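Putting a processor back in an old board – speaker notes
Kwaku Ametepe, Jan 4, 2020

Search these notes Go Clear

Start when the door is shut. Say who I am, say the talk is 30 minutes with questions at the end. Amerley Nartey has the spare screwdrivers at the side table if anyone wants one for the second half.

Opening. Ask who has opened a desktop computer before. Then ask who has taken the processor out. Expect fewer hands. Tell them the second job is mostly patience and that the parts are smaller than people think.

Why bother with old boards. The Akolgo repair room took in 1,150 machines before last April and a lot of them only needed cleaning and a new fan. Mention that Solange Prado did the sorting and can talk about numbers afterwards, I can't.

Main part one – the socket.

Go through it in working order. Power off at the wall, cable out, hold the power button in for a few seconds. Cooler off before anything else. If it won't lift, twist it a little each way and don't pull straight up. Old paste sets hard.

Once the cooler is off you are looking at the processor under its metal plate. The lever at the side lets the plate go. The plate comes up on its hinge, or on some boards you take the whole retention frame off by its screws. Use a Phillips bit that fills the head of the screw. A bit that's too small will chew it and then you are stuck.
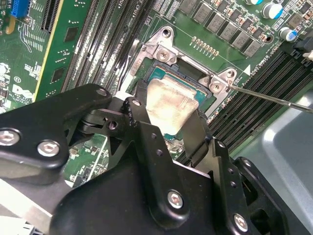
Hold the processor by its edges, and lower it level. It should drop into place under its own weight. If it rocks, lift it out and look again. Never slide it across the socket. The pins in there bend very easily and I have only once seen one put right, by Kwadwo Eshun with a sewing needle and a magnifier, and it took him the whole evening.

Find the corner mark before you lower it. There's a small triangle on the processor and a matching mark on most sockets. Some have notches at the sides as well. Say this slowly, people write it down.

Paste. Smudges left on the metal lid should come off before the new paste goes on. Lint-free cloth, a bit of isopropyl alcohol, wipe from the outside in. I have used Vestik wipes and plain alcohol from the chemist and can't tell the difference. Keep it off the underside.

Pause here. Pass the dead processor round in its tray. Ask for it back at the end (last time it went home with someone).

Main part two – closing up.

Plate down first, then the lever. The lever needs more force than beginners like and it may creak. That is normal if the processor is sitting flat. If you had the frame off, start all the screws by hand, give each one a few turns, then go round again. Do not tighten one fully while the rest are loose. Stop when they are snug.

While the board is in front of you, look at the memory slots. Dust collects in them. Short puffs of air, can held upright, and open the latches first. Put the memory back in the same slots it came from. If the machine starts and beeps at you, take the memory out and seat it again before blaming the processor. Ayuba Asamoah would say do it twice.
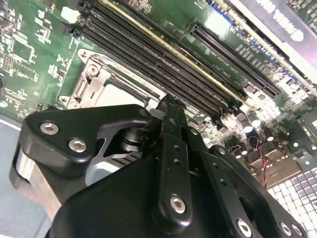 CPU socket with its lever at the left, memory slots above and to the right.

Talk about the slots for a minute. Matching pairs go in matching slots and the board's manual says which. If the manual is lost, the letters are often printed on the board next to the slots. Someone always asks whether you can mix sizes. Usually yes, but it may run slower.

Fan cable. Easy to forget. The machine will start, get hot and switch itself off. Tell the story of the Coltar office machine – 2 visits, both for the fan cable.

First start. Leave the side panel off, keep sleeves and hair away from the fan, and watch that it spins. Go into the setup screen and look at the processor temperature for a few minutes. If it climbs quickly, switch off and check that the cooler is sitting flat.

If short of time, skip the bit on mixing memory and go straight to the first start.

Questions likely to come up:

How much paste? A blob the size of a pea, or a bit less on a small lid.

Do I need a wrist strap? Wear one if you have it. If not, touch bare metal on the case often and don't work on carpet.

Can I fit a faster processor? Only one on the board maker's list, and the board may need its software updated first with the old one still in. The Zorov leaflet has a short page on this, copies by the door.

Then over to Amerley for the hands-on part. Collect the tray.

Last updated by K. Ametepe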